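Quote the Setup Separately

By Wolfram Ostermann

Most job shops still hand a customer one number per part. I think that practice should end, and I say so as someone who wrote quotes that way for years.

Take a run of brackets we priced at Thiele in April. The customer, Namlow, wanted 261 pieces and sent back the usual question: why was our price per piece so much higher than on the last order, which was for 2979? Same drawing, same steel, same press brake. The buyer assumed we were padding the small job. We were charging for the same tool change, the same first-article check and the same paperwork, spread over far fewer parts. None of that showed on the quote.

If setup had been on its own line, the phone call would have taken a minute. Instead it took most of an afternoon and left the buyer thinking he had been had.

The usual argument against a separate line is that it invites haggling. A customer sees $600 for setup and asks you to drop it. Some will. But they already haggle over the piece price, and there you end up cutting a figure that mixes labor, material and machine time without knowing which of them you gave away. I would prefer to argue about a cost I can explain.

The second argument is that it shows competitors how we work. I don't find that convincing. Viritz has the same kind of brakes we do and can guess our changeover time as well as I can.

There is a harder objection, and it comes from our own side. A visible setup charge makes a shop look at how long its setups take. When I first pulled the times on our repeat jobs, the same part had a changeover of under an hour on one order and nearly three on the next. The long one had a missing punch and a setup sheet with the wrong back gauge position. With everything buried in the piece price, we had been billing customers for our own mess and calling it overhead.

Customers would change too. A buyer who can see the charge will often combine two small orders into one, or release a blanket order and take delivery in lots. Zevelard did this with a family of covers once we broke out the cost for them. They spent less over the year, and we stopped tearing down the same tooling every few weeks.
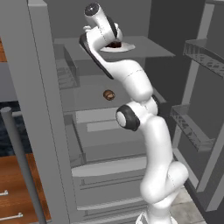
Simulated robot arm at an open refrigerator.

I would make exceptions. Prototype work is mostly setup anyway, and a flat price is fair for it. Very long runs don't need the line either, as the amount per piece is too small to matter. Everything in between should carry it — and that is most of what a shop like ours does.

The change costs very little. Our quoting software already has the field, and we had been leaving it blank. Estimators need to agree on what goes into it: tool change, program load, first-article inspection. Packing and freight stay out. Write that down and put it on the back of the quote so the customer can read it.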